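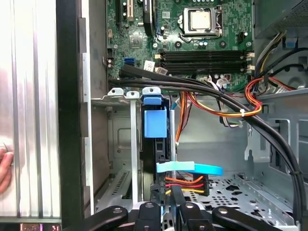 Issue No. 10

Motoring > Touring > Equipment reviews

Print this article | E-mail this article

The Jirstead compressor cool box: 3,553 kilometres with one fridge

We are two persons and an estate car, and each summer we make one long drive. Until last year we carried our food in the old kind of cool box, the one with blue ice blocks which must be frozen again each night. It means that every evening begins with a conversation at a reception desk. Some hotels are kind and put the blocks in the kitchen freezer. Some forget them. In Olville we got back four blocks which were not our blocks, and they leaked.

So in June I bought the Jirstead, the smallest of the compressor models, 24 litres. I paid 479 euros for it, and I will return to this sum later, as my wife also does. We used it on the whole of our tour, from our home to the coast at Stenemard, then inland along the Lau and back over the hills. The counter of the car showed 3,553 kilometres when we stood again before our own garage. I think this is enough to say something useful.

First, the difference to the cheap electric boxes, for readers who have not looked at these things before. The cheap ones can only make the inside a certain amount cooler than the air outside. If the car stands in the sun, the inside of the box is also warm. A compressor box is a real refrigerator, only small, and you set the temperature you wish. We set four degrees and left it there for most of the tour.

Size and place in the car

Twenty-four litres sounds like much. It is less when you have to put real things in it. A tall bottle of water does not stand upright, it must lie, and then it takes the place of the cheese. After some days we had found our order: drinks at the bottom, butter and ham in a plastic box on top, and fruit not at all, as fruit is quite happy on the back seat. For two persons and a picnic each day it was sufficient. For a family with children I would take the next size up, if the car allows it.

We placed it behind the passenger seat, on the floor. With the seat one notch forward it fitted exactly, and it was so tight that it did not need a strap. My wife, who is taller than me, was less pleased with this notch than I was. In the luggage space there would be more room, but our socket there has no current when the engine is off, and I did not want the cable running over the suitcases. Please measure before you buy. The sizes in the brochure are given without the handles, and the handles do not come off.

The lid opens to the long side. It can also be turned so it opens the other way, for which you undo two screws. I did it on the kitchen table before we left, and it took me less time than finding the screwdriver.

The cable

I must complain about the cable. It is long enough, but the plug for the cigarette lighter socket is thick and stands out far, and in our car it touches the gear lever when one puts it into reverse. Twice on the first day I switched off the fridge by parking. I bought an angled adapter in a shop for caravan parts on the road to Stenemard and after that the problem was gone. An angled plug should be in the carton for this price.

There is also a cable for the house current, and this one is good. In hotels I carried the box up to the room and plugged it in beside the bed, or better, in the bathroom with the door closed. More about this under noise.

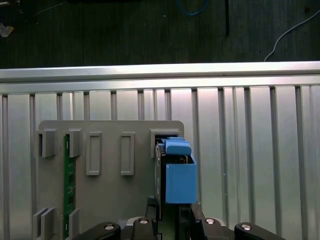
Cables on dark wood, with the metal rail below.

Does it empty the battery?

It was my biggest fear and I think it is the fear of everyone. The box has a protection with three steps, low, middle and high. On high it switches itself off early, when the battery of the car is still strong. The manual recommends high for a car and low only for a separate battery in a camper. I read this and I obeyed.

With the protection on high we left the box working during lunch stops and museum visits. The longest was at the open-air railway museum above Olville, where we stayed much longer than planned as there was a steam engine under fire and one could ride behind it. When we came back the display was dark. The box had switched itself off, the car started at the first turn, and the milk was still cold when I touched it. So the protection does what is promised. I would only like it to show somewhere at what time it went off. You open the lid and do not know if the food has been without cooling for ten minutes or for the whole afternoon.

One night, on the way along the Lau, I forgot to unplug it. In the morning it was the same: display dark, car willing. I do not recommend to repeat this with an old battery in October.

Noise

While driving you do not hear it. When the car stands with the engine off you hear a low humming, which comes and goes. My wife compared it with a neighbour who is thinking. In the car it did not disturb us at all.

In a hotel room it is another matter. The compressor itself is quiet, but when it stops it gives a small shake, and if the box stands on a wooden floor you feel this shake in the bed. A folded towel under it helps very much. There is an economy setting which makes it run slower and quieter, and at night with the lid closed this is enough to hold four degrees. In a guest house on the Lau with very thin walls I put it in economy, on the towel, in the bathroom, and we all slept, I hope also the people next door.

Cold performance

At home I put in warm bottles in the late morning and set the lowest temperature. When I came back from collecting my wife from work they were too cold to drink with pleasure. On the tour we had three very hot days on the coast, with the car standing on an open car park without one tree. The display climbed to seven on the worst of them, when we had put in a lot of warm drinks at once, and it was at four again before we reached the next town.

It can also freeze. We tried this one time with ice cream bought in Stenemard for the last evening, and the ice cream stayed hard. But then everything in the box freezes, also the tomatoes. There is only one compartment. If you want cooling and freezing together you must buy a much larger model.

I noticed that it is colder near the floor than under the lid. Lettuce at the bottom got ice on the leaves. Keep lettuce on top.

Cleaning and small things

The inside is smooth and has no drain. When water collects, and it does collect if one opens the lid often in humid weather, you must take it out with a cloth. The corners are rounded and easy to wipe. The rubber of the lid keeps crumbs in its fold, and for this I used an old toothbrush.

The display is bright. In the dark it lights up the whole back of the car in blue, and on the evening drive over the hills I had it in the mirror until my wife laid a map over it. I looked in the manual for a way to make it darker and did not find one.

The handles are strong but thin. Full of bottles, the box is heavy, and from the car park to the second floor of a hotel without a lift the handles make themselves known in the fingers. Two persons can carry it between them if the stairs are wide.

The price

479 euros is a lot of money for keeping ham cold. I tried to calculate how many lunches in motorway restaurants we did not buy, and we arrived at different results, she and I. What I can say is that we stopped where we liked, beside the river or at a viewpoint, and ate well. We also bought butter and smoked fish at a farm near Olville that we would have left there in other years.

The seller gives three years of guarantee, but asks that the carton is kept. It is now in our cellar and is bigger than the box by a good deal.

For whom

If you tour for a weekend now and then, stay with the ice blocks, or get one of the cheap electric boxes and accept its limits. If you drive for weeks in summer, and like to picnic, I can recommend the Jirstead. Buy the angled plug at the same time, take a towel, and put it where the driver does not see the display.

What I liked: reaches its temperature and keeps it, battery protection works, quiet in the car, lid can be turned.

What I did not like: the straight plug, the bright display, thin handles, no sign of how long it has been off.

My mark: eight out of 10. My wife gives seven, on account of the seat.

Print this article | E-mail this article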